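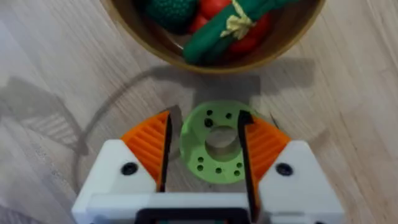 According to Varley, the starter smells of nail polish remover and always has, and I should stop opening the jar to check. Noted. I opened it again at 4:40 and it still smells of nail polish remover.

February, bread log, batch three of the rye trials.

Flour is the Badley dark rye, new sack. Last month's sack was coarser and drank water like a camel. I kept the old recipe anyway out of loyalty: 500 g flour, 95 g starter, salt by the spoon we all pretend is level. The dough came together as something between mortar and pudding. Held back a splash of water next time, or so says the note I wrote in January and didn't read.

First rise on the shelf over the radiator. The shelf is warm at the left end and sulky at the right, so the two bowls are now at different points in their lives. Left one domed nicely by lunch. Right one had a crack and a bubble and no ambitions.

Oven: the dial says 262, which is a strange place for a dial to stop, but it won't go higher and I've quit arguing with it. Magesa's comment in the margin of batch two was "crust good, inside like a wet eraser." Fair. Left this one in longer and let it sit under a towel overnight before cutting, as one is supposed to, and as I have never once managed.

Result: less eraser. Crumb is tight but it slices, and it doesn't glue itself to the knife. Sour in a way I like and Varley calls "medicinal." Right-hand loaf is a doorstop. Sliced thin, toasted, buttered hard, it's fine.

To do: move both bowls to the left end. Order caraway. Scrape the scale, it's reading heavy again. Somebody has written 3966 on the lid of the starter jar in marker, and if that's feedings, I want a word about the flour budget.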